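Floor Packing: Which of the Usual Tips Hold Up

I have read a lot of advice on packing a bag, and most of it seems to have been written by people who own a large clean bed and have an afternoon free. I pack on the floor. I pack on the carpet at home, on the carpet in rented rooms, and on whatever is left of the floor in halls and meeting rooms when everybody wants to be out by ten at night. What follows is the advice I have tried there, with my opinion of it. Some of it is good. A fair amount is repeated because it sounds tidy.

Lay everything out first

You will find this at the top of nearly every packing list, usually with a photo of shirts in a perfect grid. I did it faithfully for years. What you get is a floor you can't walk across and the same pile of belongings you had before, only flatter.

Laying out works for small hard things, the kind that vanish: chargers, keys, adapters, the little case with the earplugs in it. Put those on something with an edge, such as a tray or the lid of a box. Clothes don't need it. You know what a sweater looks like. Take it off the chair and put it in.

My friend Merja Vainio disagrees with me and lays out every sock. She also takes twice as long, and she left her glasses in a hotel bathroom in June like anyone else.

Rolling against folding

The claim is that rolled clothes take less room. I packed the same bag both ways, 3 times each, and the zipper closed about as easily every time. Cloth takes up the room it takes up. Rolling does make it easier to see what you have, and it lets you shove a T-shirt down the side of a shoe. Folding is better for anything with a collar. For towels I don't do either one properly. A towel goes in last, folded loosely, on top, where it fills whatever shape is left and can come out first when you need it.

The wrinkle argument I don't believe in either direction. If the shirt wrinkles, it was going to wrinkle.

Packing cubes

I bought a set from Uloretti after Natalina Gatti talked me into it. They are well made and I have nothing against them, but what they do is turn one bag into several smaller bags that all look the same from the outside. On a long trip with one suitcase, fine. For an overnight bag, or for carrying gear to a hall and back, you spend your time opening the wrong one.

I kept two. One holds cables and one holds dirty laundry. They are different colors, and I would not mix them up in the dark, which was never true of the full set. The other cubes are in the closet holding gift wrap.

If you don't want to spend money, a thick shopping bag with a flat bottom does most of the same work. Pick a loud color. Black bags on a dark floor at the end of the evening get kicked, sat on and left behind.

Cables

I have the least patience with advice in this department. People who tell you to wrap a cable around your hand and elbow have never had to use that cable again. It puts a twist into every turn, and the next time you uncoil it you get a spring.

What I do:

Unplug both ends before you start. It sounds obvious. I have watched grown adults coil six feet toward a device that was still attached.

Find one end and let the rest hang or lie loose on the floor. Run your hand down it once to get the kinks out.

Make loops the size of a dinner plate for thin cable and bigger for thick. Let the cable decide which way it wants to turn. If it fights you, turn the loop over and go the other way.

Fasten it with a strip of hook-and-loop tape. Skip rubber bands, which go sticky, and skip wire ties unless you like cutting things off with nail scissors.

Braided or sheathed bundles don't want to be coiled tightly at all. Lay them in a large lazy curve around the inside wall of the bag and put the soft things in the middle.

I was told by Rosario Marino, who has packed up more sound equipment than I ever will, that the over-under method is the only correct one. He may be right. I have been shown it at least four times and it has not stayed with me. For household cords I can't see that it matters.

Labels on cables are worth the bother if you own more than a handful. A bit of masking tape folded over on itself, with one word on it. I bought a label maker, the Hondano, and used it for a month. Masking tape doesn't need batteries.

The screen goes in last

Anything with a screen stays out until every other thing is packed. The common tip is to put it in the middle of the bag, cushioned on all sides, and I did that until I pushed a shoe down on top of one. Now it waits on the floor, standing where I can see it, and goes in flat against the back panel with a folded towel in front. Turn it off first. A screen left glowing inside a closed bag is a dead battery by breakfast.

If it sits in a clamp or on a small stand, take it out of the clamp. I know it fits in with the clamp attached. It will also press on one corner for the whole drive home.

Battery packs get a pocket to themselves, away from keys and coins. Don't let one dangle by its cord while you carry the rest to the car. The plug end takes all the weight and it is always the socket that gives out.
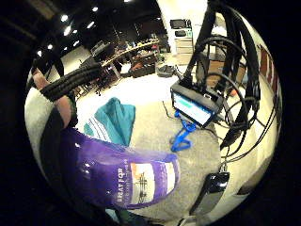 Where to put your own stuff while you work

A purple bag and a teal cloth on gray carpet are hard to lose, and I would take that over any number of matching beige organizers. Keep your personal bag on one side of you and the cables on the other. Once a loop of cable gets through a bag handle you will be picking it out with both hands, and you will be doing it when you are already late.

Long sleeves are a nuisance too. Push them up. Cords catch on cuffs and buttons, and you can drag a device clean over by reaching for your water.

Carpet

People recommend spreading a sheet before you pack on carpet. At home I don't bother. In a public room I do, and an old tablecloth is better than a sheet because it doesn't slide around. Speckled carpet swallows screws, earring backs and those tiny memory cards. When you think you have finished, put your phone flashlight flat on the floor and look along the beam. Small objects throw a long shadow. I doubted this one when Manuela Martinelli told me about it, and I have since found two screws and somebody's contact lens.

The written list

Lists are oversold. There are printed ones with 50 items on them, half of which you will never own. Poduval sells a laminated version with a wipe-off pen, and I have yet to meet a person who still has the pen.

Write down only what you have forgotten before. Mine says: phone charger, reading glasses, pills, the other shoe. It is taped inside the lid of the suitcase. Mirjana Shehu keeps hers on the back of the front door, and she says it has saved her one passport so far.

Weighing the bag

A luggage scale is useful if you fly. If you don't, lift the bag with one arm and walk to the kitchen and back. If you put it down on the way, take something out. It will be the book.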